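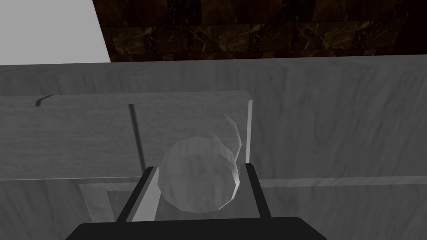

A simulated gripper holds a see-through cup or jar in the practice kitchen used for the Plarnlow Chore Trials.

Student robotics club to hold its spring contest entirely in simulation, dishes unharmed

Cluka, 1 May 2025 – The Okeke Robotics Club will open the Plarnlow Chore Trials to the public this month, inviting residents of Cluka to come indoors during the nicest weather of the year and watch a computer-generated robot try to tidy a computer-generated kitchen.

The Trials are a competition for student teams from Okeke High School and Flollov Community College. Teams write and train the software that controls a two-armed robot, then turn it loose on household chores that most of their parents say the teams have yet to master themselves. Points are given for picking things up, moving them, opening and closing things, and putting everything back. Points are taken away for dropping, denting or launching.

Launching has its own line on the score sheet. It was added in March, after the qualifying round, in which a bowl left a counter at a speed the judges described as "ambitious" and has not been seen since. The software places it somewhere below the floor, still falling.

Each team is allowed 200 practice runs on the contest computers before the final. Most used theirs up early and have spent the weeks since arguing about them.

Glassware has been the hardest category to date. A clear object gives the robot's software very little to look at besides whatever happens to be behind it, and the contest kitchen comes with plenty of gray stone pattern to be confused by. One team spent much of the winter teaching its robot to find the rim of a glass. The robot then began finding rims on everything, including the sink. The team has asked that this be recorded as progress, and the club has agreed to record it.

The second category, Reach and Hold, asks the robot to use both arms for different jobs in the same small space. Teams are scored on how well each arm minds its own business. In qualifying, the most common fault was an arm that arrived politely at the right spot and was then struck by the other one.
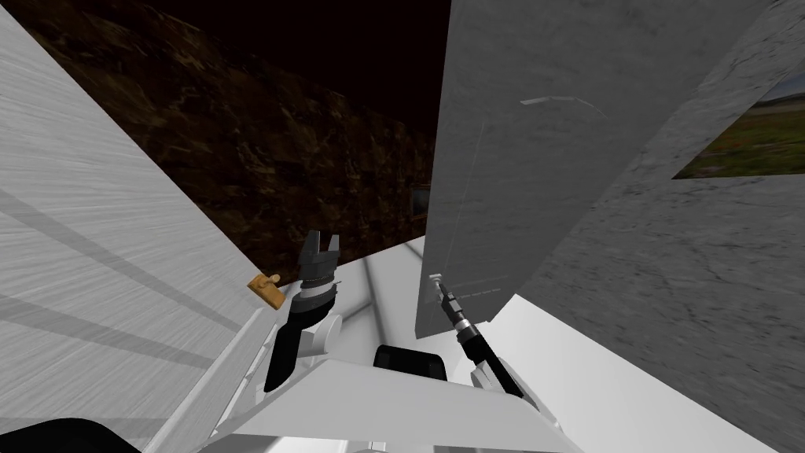 Two arms, two targets: the left gripper is near a small orange-tan object while the right one points to a gray panel.

Working in simulation suits the club's budget, which last year stood at $680 and was spent largely on cables. A real two-armed robot costs a good deal more than that, and so does a real kitchen. The simulated version can be reset with one key, a feature several parents have asked about for use at home.

It also lets beginners start right away. New members are expected to crash something in their first session and are shown how to read the log afterward. The club's beginner guide, written by students, runs to 2 pages, the second of which is titled "It Is Probably the Units."

The final will take place in the Okeke High School library, with runs shown on the big screen and a student commentator explaining what each robot is attempting, where this can be determined. Each team gets three scored runs. The winning team takes home the Plarnlow Ladle, a real ladle, which past winners have been asked to return clean.

Around 700 people followed last year's final online, a figure the club was proud of until it noticed that the stream had also been left running on every computer in the library overnight. Organizers hope for a smaller and more awake audience this time.

Admission is free, and seats are first come, first served. Visitors may try the controls themselves between rounds at a practice station near the front desk. Younger children tend to do very well at it and should not be discouraged from saying so to the contestants. Snacks will be sold by the Flollov team to help pay for next year's cables.

About the Okeke Robotics Club
The Okeke Robotics Club meets after school in the computer lab at Okeke High School in Cluka and is open to all students, with or without programming experience. The club runs the Plarnlow Chore Trials each spring together with students from Flollov Community College.

Media contact
Reporters who wish to attend the final or visit a practice session should call or write to the Okeke High School main office and ask for the robotics club. Please allow a few school days for a reply. The club checks its messages after practice, and practice tends to run long.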